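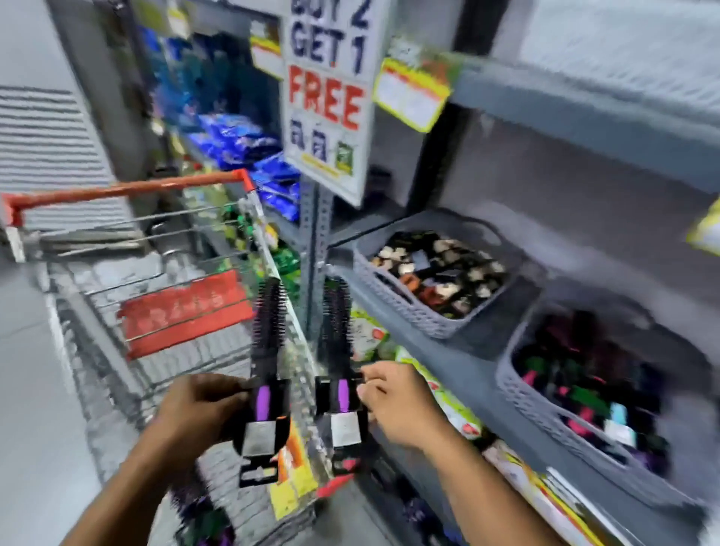
3.2 Near-identical items and in-aisle comparison

Figure 4. Comparison of two packaged round brushes in a store aisle. One brush is held in each hand, with the shopping cart behind. A multi-buy sign ("BUY 2 GET 1 FREE") is attached to the shelf upright in the background.

Section 3.1 dealt with choices between products that differ in an obvious way, such as size, colour or type. A second group of choices involves items that share a form and a colour scheme and can be separated only by their labels, their price or small differences in build. We refer to these as near-identical pairs. The brushes in Figure 4 belong to this group. Both have a black cylindrical bristle head and a black handle with a bright purple grip section, and both carry a black cardboard hang tag with a small silver-white label.

Hair brushes were included in the household and personal care set for two reasons. They are sold with little packaging, so the shopper can judge the handle and bristles directly. They are also bought seldom enough that most shoppers do not arrive with a fixed brand in mind. In the Promar survey that preceded the present work, personal care tools had the lowest share of planned brand choices of any category apart from kitchen utensils.

3.2.1 Holding and placement

We coded a comparison as two-handed when the shopper held one item in each hand at the same time, and as serial when one item was put back or placed in the cart before the next was picked up. An item resting in the child seat of the cart was coded as placed, even if the shopper kept a hand on it. Items held together in one hand were coded separately and are left out of the analysis below.

Two-handed comparison requires that both hands be free of the cart. The posture in Figure 4 is typical of the code: the cart stands to one side and neither hand is on the handle bar. Wheeled carts make this easier than carried baskets. Shoppers with a basket tended to hang it from the forearm, which limits how far the item on that side can be raised or turned, and they used serial comparison more often as a result.

The hang tag affects where the item is gripped. A tag at the base of the handle gives the fingers a flat edge to pinch, and it leaves the bristle head clear. Where a brush was boxed or sealed on a full card, shoppers more often held it flat across the palm and turned the whole package over to read the back. Small labels on hang tags were read at close range, usually after both items had been held upright for a short time.

3.2.2 Price information near the point of comparison

Price information was recorded at three levels: on the item, on the shelf edge, and on larger signs fixed to the shelving. The third level is the least precise. A sign attached to an upright may be read as applying to the bay on either side of it, and the products it covers are often given only as small printed images. In Figure 4 the offer wording is much larger than the three product images printed beneath it, and the images show blue-and-white and green items. We did not assume that a multi-buy offer applied to a handled item unless the sign or the shelf label named that item or its product line.

This rule was adopted after the pilot at the Clovitz store. During the pilot, coders had marked any offer within arm's reach as relevant, and agreement between them was poor. Under the revised rule, agreement on offer relevance was acceptable for all categories except confectionery, where signs overlapped.

3.2.3 Sample and exclusions

The near-identical set contains 600 comparisons, drawn from a larger pool of 1,000 handled-item events at the Clovitz and Ferkel stores. Events were excluded where the label of either item had been removed, where the shopper was speaking with staff, or where the items came from different bays. Of the comparisons retained, 56 involved hair brushes or combs. A further 40 involved toothbrushes, which are reported separately in Section 3.3 because their sealed cards prevent any handling of the bristles.

The layout categories follow Wattanapong, with one change. End-of-aisle displays were merged with free-standing bins, as the two stores used them for the same stock during December. Slotted metal shelving was treated as a single category regardless of whether goods stood on the shelves or hung from hooks.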